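November, early

Slept badly and was up before six. The Saab started on the second try, which I will take. Frost on the inside of the windshield again, so the heater fan needs looking at before the real cold comes. The odometer said 653 when I reset the trip meter at the end of the last drive to Leltside and back, so I know what the tank will do now.

Spent most of the morning on the accounts for the Flavincombe house. The roofer wants 1,000 up front and the rest when the gutters are on. I wrote back and said 705 now and the balance at the end. He hasn't answered. Mom's old room still has the water mark on the ceiling and I moved the bed to the other wall in case it rains before he gets there.

Lunch was the last of the lentil soup. I should have frozen half of it.

Looked in at the workshop after that. The old desktop was on the bench with the side off and the processor socket open.

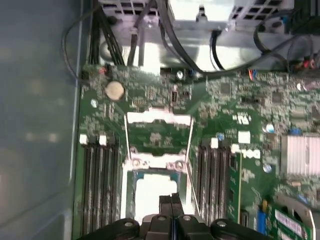

The motherboard, from right above.

Volkan Özkan called at 3 about the choir. They are short of tenors for the Christmas program and he wanted to know if I would come back. I said I would come to one rehearsal and see. I haven't sung since spring and my voice gives out on anything above a D. He said the new director takes things slower and that they have dropped the Latin piece that everyone complained about. We talked for a while about his daughter, who is at the college in Vundesari and wants to change her major again. He isn't happy about it but he is paying for it anyway.

After the call I got the music folder down from the closet.
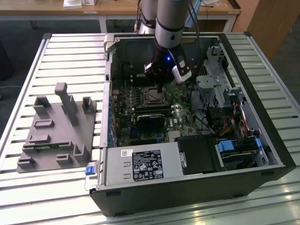

Half of it is photocopies with my pencil marks on them, breaths and page turns mostly, and some of them are for pieces I don't remember singing. Two of the books belong to the church and should have gone back long ago. I put them in a bag by the door so I can return them at rehearsal.

Walked down to the river before dark. The water is high and the lower path is closed at the footbridge, so I went around by the school. Leaves all over the steps. Met the woman with the gray terrier and we talked about the path.

Eggs and toast for supper. Ran through the tenor line of the first carol at the kitchen table, quietly, and got to the end of it. Still no word from the roofer. Need to buy stamps, light bulbs, and something for the squeak in the back door.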